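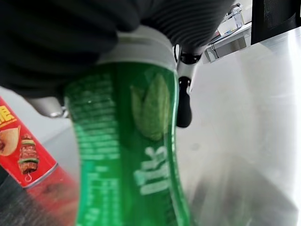 Green container with a white lid and mint leaves on the front.

Herkcombe Guest House
October safety walk-through, with comments
Walked by Thitima Thaweesak, starting at 7:40 in the morning with the coffee already on

Key: OK means fine as it stands. FIX means it needs doing before guests arrive. WATCH means look again next time. My comments run long, as usual, so if you're in a hurry just read the FIX lines and come back to the rest when you've got your feet up.

1. FRONT ENTRANCE AND PORCH

1.1 Porch steps solid, no soft boards – OK
I walked up and down them heavily, twice, in my winter boots. The second step still creaks the way it always has, but I got down on my knees and poked the underside with a screwdriver and the wood is sound all the way along.

1.2 Handrail tight – FIX
The left rail moves when you lean on it. You wouldn't notice going up with a suitcase, but coming down at night you'd reach for it and get a nasty surprise. Zidlow quoted $560 to replace the whole rail and both end posts. I'd like us to say yes to that. We've tightened those same bolts every fall since I started and the holes are just too big now.

1.3 Porch light and path lights – OK
All working. One path light by the hydrangea is leaning but lit.

1.4 Doormat flat, edges not curling – FIX
Curling at the corner by the hinge. There's a new one rolled up in the shed, behind the snow shovels. I would have swapped it myself but the shovels were all tangled up with the hose and I lost patience.

1.5 Front door opens from inside without a key – OK

2. HALLWAY AND STAIRS

2.1 Smoke alarm, downstairs hall – OK
Pressed and held. Very loud! The cat next door left in a hurry.

2.2 Smoke alarm, upstairs landing – FIX
Sounded when I pressed it, but the date on the back says it's past its ten years, so it needs replacing whatever the button says. Please buy the same kind as the downstairs one so they take the same bracket.

2.3 Carbon monoxide alarm – OK
Tested. I wrote the month on a piece of tape and stuck it on the side.

2.4 Stair carpet – WATCH
Holding well except at the turn, where it's wearing thin along the edge. Nothing to catch a toe on yet. Run your hand over it next time, please, and don't just look – you feel a loose spot long before you can see one.

2.5 Stairs clear – OK
I did move a basket of folded towels off the bottom step. I know it's handy to leave things there for the next trip up, and I do it at home too, so no scolding from me. Let's use the bench.

2.6 Escape plan posted and readable – FIX
The one in the hall has faded so much that the arrows have nearly gone. The file is still on the office computer, so it only needs printing again. While you're at it, the meeting point should say the mailbox, and the old copy still sends everyone to the birch tree we took down.

3. KITCHEN

3.1 Range, burners and knobs – OK
The Oketti lights first time on every burner. I cleaned under the grates while I was there, which isn't strictly on the list, but once you've lifted them you can't very well put them back the way they were.

3.2 Range hood filter – FIX
Greasy. Soak it in the big sink overnight with hot water and dish soap, let it dry fully, and put it back with the arrow pointing to the wall.

3.3 Fire extinguisher – OK
Needle in the green, pin in, tag current. It's hanging on its hook by the back door, where it belongs, and guests can see it from the stove.

3.4 Fire blanket – WATCH
In its pouch, but somebody has hung an apron over it. I moved the apron to the pantry door. Let's see if it stays there.

3.5 Refrigerator at 40 degrees or below – OK
I left the thermometer in a glass of water on the middle shelf while I did the upstairs rooms and read it when I came back down. Just under the line. The door seal is good too; I tried the trick with a slip of paper and it held all the way around.

3.6 Outlets near the sink trip and reset – OK
Tested both with the button. If you're doing this check for the first time, the reset for the one by the toaster is the outlet behind the bread box. I spent half a morning finding that out.

3.7 Pantry shelves – FIX
The top shelf is overloaded again and has a bow in it. Heavy things like flour, rice and the big cans of tomatoes should go down low, with the tea, the napkins and the other light things up top. I brought some of it down but there was no room left on the bottom until somebody deals with the paint cans.

3.8 Cleaning supplies kept apart from food – FIX
Mostly good. The paint cans mentioned just now have to go to the shed, though, and so does the lamp oil. Also, please leave cleaners in the bottles they came in. I found a plain jar with something blue in it and no label, and I threw it out without sniffing it.

3.9 First aid box – FIX
Low on the medium bandages and out of burn gel. Everything else is in date. I put a shopping list inside the lid.

4. GUEST ROOMS

4.1 Windows open and stay open – OK, except Somboon
The sash in the Somboon room was painted shut over the summer. I scored the paint line with a utility knife and got it moving, but it needs two people and a little candle wax before I'd call it good. Please treat this as a FIX – it's the second way out of that room.

4.2 Lamps and cords – OK
One cord was pinched behind a bed leg. I freed it and looked it over under the desk lamp, and there were no nicks or flat spots.

4.3 Tall furniture fixed to the wall – WATCH
All the wardrobes are strapped. The new bookcase in the back room isn't, and for now it has only a few paperbacks in it. Straps are on order.

4.4 Window blind cords out of reach – OK

4.5 Bathroom mats grip the floor – OK
They've been through the wash a good many times and the backing is still tacky. I was pleasantly surprised, given what we paid for them.

4.6 Hot water – WATCH
A touch hotter than I like at the upstairs basin. I turned the dial down a hair, and it wants checking again tomorrow once the tank has settled.

5. LAUNDRY AND FURNACE ROOM

5.1 Dryer lint screen and duct – FIX
Screen clean (thank you, whoever is doing that so faithfully). The duct behind is due for its fall brushing. The long brush is hanging on the nail beside the furnace.

5.2 Clear space around the furnace – FIX
Folding chairs again. I do understand, it's warm and dry and there's a wall to lean them on, but they need another home before we light the furnace for the season.

5.3 Electrical panel reachable and labeled – OK
The labels are in my best handwriting and I'm rather proud of them.

6. OUTSIDE

6.1 Gutters and downspouts – WATCH
Leaves are only half down, so there's no sense in climbing up there yet.

6.2 Fire pit at least 10 feet from the fence – OK
Measured with the tape, with room to spare. The lid fits and the bucket is beside it.

6.3 House number visible from the road – FIX
The 410 on the mailbox is hidden by the rose. It needs a good hard cut back, and the rose will thank you for it in June.

ORDER OF WORK
Window in Somboon and the landing alarm first, please, then the handrail, and after that the furnace room. The rest can go in whatever order suits the weather and your knees. Initial each line as you finish it and leave the sheet on the clipboard in the office. I'm going back through on my own for the hot water tomorrow, so if you see the light on at 6:30, it's only me.

T. Thaweesak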